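Hallway runs, August

Third day on the hallway set. I was at the desk by seven and had the first run going before the coffee was done.

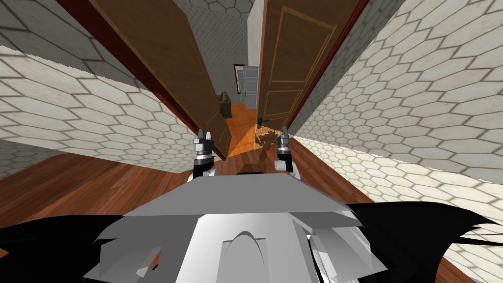 Morning

Skuvton is the name of the house we are using this month. It is all simulated, so there is nothing to sweep up when I hit something, but I still wince when an arm clips a door frame. The task is simple to write down: start in the hall, go through the open doors, reach the far end, stop in front of the cabinet with both grippers open. The model has to learn it from my runs, so I have to do it the way I would want it done, over and over, without getting lazy in the middle.

I got 23 good runs before lunch. I threw out 9. Most of the bad ones were my fault. I drift to the right when I am tired, and that puts the right gripper too close to the door handle. Two of them were fine until the last second, when I stopped short and then crept forward to fix it. I don't want the creeping in the set. If I leave it in, the model will learn that stopping short and creeping is how the job is done.

The hexagon pattern on the walls bothers me less than it did on the first day. Seen at a steep angle it used to make me feel as if I was moving when I was not. Today I kept my eyes on the orange floor past the doors and steered by that. It worked well enough that I wrote it on the card taped to my monitor.

Lunch

Leftover rice and an apple. Read back through my notes from yesterday and could not make out half of them. I need to type them at the end of each session and stop trusting my handwriting.

Afternoon

Changed the starting spot. The morning runs all began square to the doors, and a set like that is too clean. So I began some of them a little to the left, some to the right, and some turned a few degrees toward the wall. The turned ones are slow. I have to straighten out before I move forward, and with both arms reaching ahead of the body there is less room to swing than I expect. I caught the left door twice. Threw both runs out.

The Cultora software that saves the runs froze in the middle of the afternoon. I lost one run, a good one, and then sat through the restart. When it came back it had put my label from the run before on an empty file. I deleted that and wrote down the time so I can check the log tomorrow. This is the second freeze this week. I sent in a report with the log attached and have heard nothing yet.

Later I tried going slower. The request from Distthorpe says to keep an even speed, and my morning runs are quick in the open hall and slow at the doors. I did a batch with the speed held down the whole way. They look better on playback but they are dull to do, and I lost my place in the count and had to go back to the folder to find it.

Evening

The total for the hallway task now stands at 453 kept runs across everyone working on it. I don't know what number they will call enough. The last set stopped when the test scores stopped going up, and I only heard after I had already started the next batch.

Watched a few of my own runs back at double speed before I quit. My stops are still uneven. Sometimes I end close to the cabinet and sometimes well short of it, and the written task only says "in front." I asked for a distance in the shared notes. Until I get one I will use the end of the first morning run as my mark and match it.

My left wrist is sore from the controller. Wrapped it and typed these up with the right hand, mostly.

Tomorrow: check the log, label the slow batch, then more turned starts.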